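Hair Bits & Bobs Swap Table: FAQ

Page last updated April. Anything missing, ask Nomvula Modise at the Skenby front desk.

What is the swap table?
Bring hair accessories and little bits of jewellery you don't wear, take home ones you will. Clips, scrunchies, bangles, bead bracelets, hair ties. We sort it all into boxes first so people aren't digging through a heap.

When?
Doors 10am. Sorting starts at 9, come early if you want to help. Packed up by 1.

Does it cost anything?
50p on the door, goes towards room hire. Under-fives free.

How many things can I bring?
Up to 3 bags. Sandwich bags please, not bin bags. Last time we had 886 pieces in and we were still at it at teatime.

How many can I take?
As many as you brought, more or less. If there's loads left after noon, help yourself.

What state should things be in?
Clean and working. Check the spring on claw clips, open and shut it a few times. Pull all the hair out of scrunchies. Yes all of it. Stretched-out elastics go in the bin at home, please don't bring them to us.

How do I clean them?
Plastic clips: warm water, drop of washing up liquid, old toothbrush, dry on a towel. Scrunchies in a sock or net bag on a cool wash. Anything with crystals or stuck-on beads just gets a damp cloth, soaking loosens the glue. Metal chains, dry cloth only.

How is it sorted?
Soft stuff (scrunchies, fabric ties) together. Claw clips together, big and small. Bracelets and bangles in a box of thier own if we've got enough, otherwise they share. Chains and loose beads last, they tangle round everything. Novelty shapes stay out on the cloth where kids can see them, the rabbit clip type of thing goes fast.
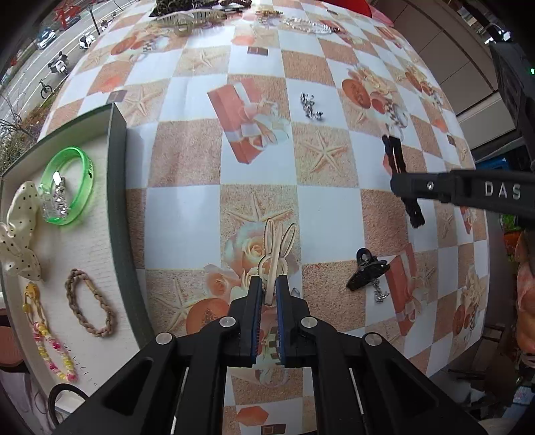

Can I post things in if I can't make it?
Send them to the Skenby front desk in a small padded envelope, marked SWAP. Postus drop-off on the corner is cheapest. Put your name inside if you want your swaps saved, and we'll pick out the same number for you to collect the week after.

Do you take earrings?
Clip-ons yes. Pierced no, sorry.

What about single items from a set?
Fine. Somebody will want one.

Can I bring my own box?
Please do. Shallow ones with a lid are best, the sort gifts come in. Name on the bottom or you won't see it again. Deep tubs are a pain, everything good sinks.

A bead bracelet snapped, is it any use?
Yes, if you have most of the beads. Put them in a twist of paper. There's a mending corner with elastic cord and we restring as we go. We have a reel of 1000 metres so don't be shy.

Is it ok for little ones?
Yes but keep an eye on them, small beads and crystals come off. Under-threes not at the sorting table please.

What happens to leftovers?
Boxed and kept for next time. Anything broken past mending gets stripped for beads and charms.

Where do I park?
Kovačević bakery let us use the yard behind the shop untill 1. After that they need it for vans. Otherwise on the street.

Lost something?
Ask at the desk. We hold things for one month then they go in the swap.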